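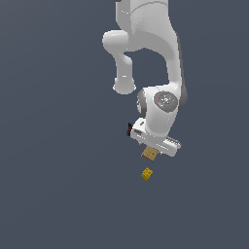

Simulated arm with tan and yellow cubes in Plorenton

Plorenton is a robot simulation package sold by Flondus. It is used to practice pick-and-place jobs on a computer before they are run on a real arm. Work on it began under Cornel Marinescu, and the first paid version came out in May with 24 ready-made tasks.

The basic scenes use a white arm, a plain background and small blocks.

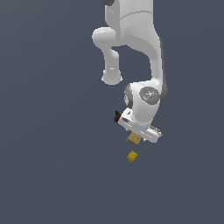

Object sets

The standard set has 118 items. Users may load their own models, but each must be given a weight and a grip width.

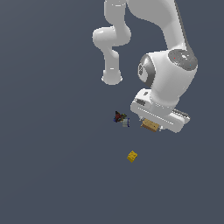 Tan block held by the gripper, with a small can and a yellow block

A license covers 8 seats. Reviewer Analyn Dizon praised the short setup and found the manual thin on camera settings. 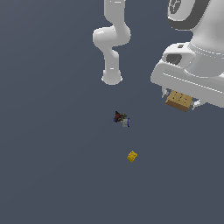
Related products

Barredo, also from Flondus, replays saved Plorenton runs.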